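Neleck opens its new packing room
Tuesday, June 11, 2019

We've done it! After 7 months of planning, our new packing room at Dolar is open, and I couldn't be more pleased.

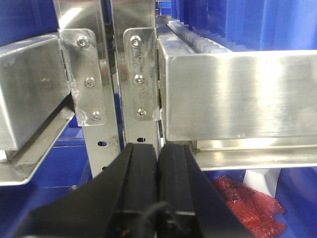
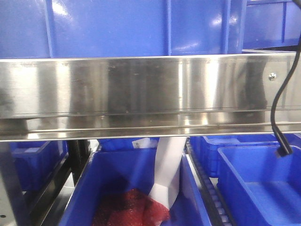 Gerlach, our smaller site, is next, and we hope to have it ready in January. We'll keep what we like best at Dolar: plenty of stainless steel, and those big blue bins (the second picture has one with a red mesh bag in it). Trade visitors are welcome on 2 mornings a week, so do ring us first!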